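3.2 Germination and early growth of shelter-grown seedlings

Seed was collected from the two parent stands at Lalleck and Britia and stored moist at 3 °C over winter. Floating seed was discarded before storage, as was any seed with a visible exit hole. The remaining seed was mixed within each stand and divided between the two container types described in Section 2.3. All containers were filled with the same peat-free mix and set out under shade cloth in March.

Of the seed sown, 317 seedlings reached the two-leaf stage and were carried forward into the growth trial. Emergence was earlier in the deep containers than in the shallow trays, and the difference held for both seed sources. The Britia seed emerged over a longer period than the Lalleck seed. We attribute this to the wider range of seed size in the Britia collection, although seed mass was recorded by batch and the effect on single seedlings cannot be tested directly. Late-emerging seedlings were kept in the trial and were not analyzed as a separate group.

Root form differed more between container types than shoot height did. Seedlings lifted from the shallow trays often had a taproot that had turned at the base and run along the tray floor. In the deep containers the taproot had usually been air-pruned at the open base, and side roots were spread along the full depth of the plug. Shoot height at the end of the first season did not separate the two groups, which agrees with the nursery records kept by Tang — these cover earlier sowings at the same site but used a different growing mix. Height alone is therefore a poor guide to whether a seedling is ready to plant.

3.3 Survival after planting out

Seedlings were planted on the lower slope at Lalleck in a single block, with container types alternated along each row. Every seedling was given a tube shelter and a stake. Half of the rows were also mulched with the Modwood chip described in Section 2.4. Weeds were cut by hand between the rows, and no herbicide was used at any stage.

Survival at 90 days was 78 percent across the whole block. Losses were concentrated in the unmulched rows at the upper edge, where the soil is thin and dries early. Within the mulched rows, container type had no clear effect on survival. In the unmulched rows, deep-container seedlings did better, and most of the losses among tray-grown seedlings came during the first dry spell. This pattern is consistent with the root form reported in Section 3.2, but the block was not designed to test the interaction and we do not place much weight on it.

Browsing damage was low. Where it did occur, the shelter had been tilted or lifted by wind, leaving a gap at the base. Vole damage was found only in mulched rows where the chip had been piled against the shelter. Pace noted the same problem in the pilot planting, and the final protocol calls for a bare ring around each stem. Seedlings with partial bark damage were scored as alive if the leaves were still green at the time of the visit, so the survival figure may be slightly high.

Two limits should be kept in mind. First, all planting was done on one slope, and the results should not be carried over to heavier or wetter soils. Second, the shelters raise the air temperature around the stem, and leaf-out dates in the block cannot be compared with those of natural seedlings nearby. A second block — without shelters, inside a deer fence — is planned for the wetter ground at Britia. The scoring sheet follows the layout used by Guo, with one added column for stem lean.

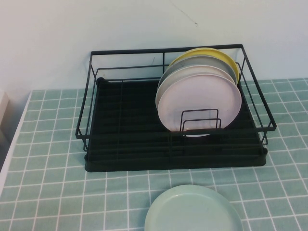
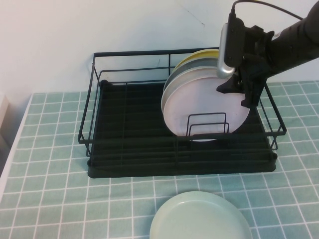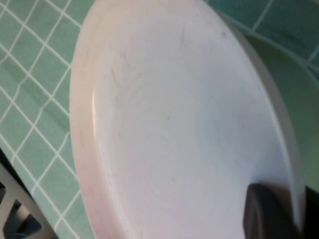
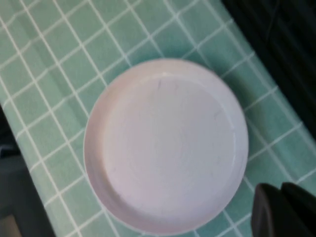 Figure 4. Round plates. First and second panels: upright in a black wire rack, with one more lying flat in front of it in the first. Third panel: plate face, close view. Fourth panel: single plate, near-overhead view.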